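Rolto is a two-handed handling cell for light molded parts, sold as a kit by the automation firm Skovport. It consists of two robot arms with multi-fingered hands, a control cabinet, a set of cameras and a software license. The kit is meant for small plants that move many kinds of parts in short runs, where a dedicated gripper for each part would cost too much.

History

Skovport began work on the kit under the name Janer, which was kept for the control software after the hardware received its present name. The first version had one arm and was offered only for rent. The two-arm version was put on sale in October, together with a training service for the customer's own staff. The order number of the current version is 291.

Design

The hands are used without tool changers. Each finger bends at its own joints, so that the same hand can push a part flat, turn it by the rim or hold it from below. A padded black cover protects the upper part of the hand and can be taken off for washing. The maker states a load limit of 2 kilograms per hand and a reach of 310 millimeters from the rest position – measured with the cover on.

Besides the overhead view, the cell has small cameras near the wrists. The operator can call up each view separately on the Janer screen.

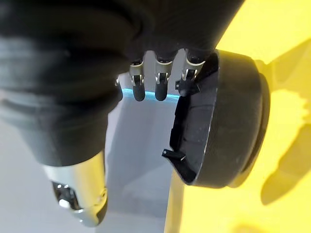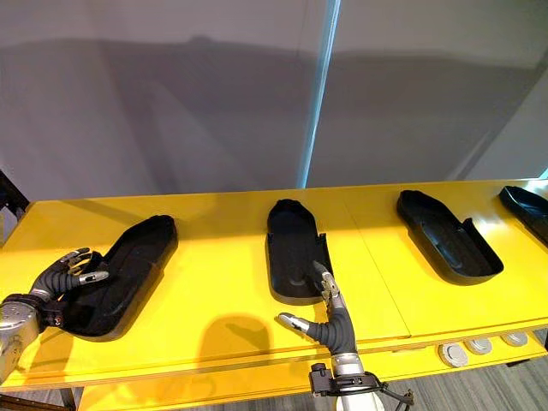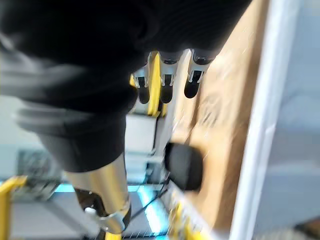

Rolto hands in the cell. The second picture shows black plastic trays on the yellow table.

Sutanto

Use

A new part is taught by guiding the arms through the task. Janer stores each run, and the operator marks which runs should be kept. For a simple tray the manual asks for 200 kept runs before the cell may work without an operator beside it. Parts with a low rim need more care, as the fingertips must come in nearly level with the table.

Trays may lie at different angles, but they should not overlap. The table top is supplied by the customer, and Skovport advises a plain color that differs clearly from the part.

Reception

Users in the packaging trade have praised the short setup and the quality of the manual. The most common complaint concerns speed – a trained worker is still faster with flat parts. The covers are also said to wear at the folds, and spare ones are sold only in pairs. Skovport has since added a lighter cover to its price list, but it does not fit the one-arm version.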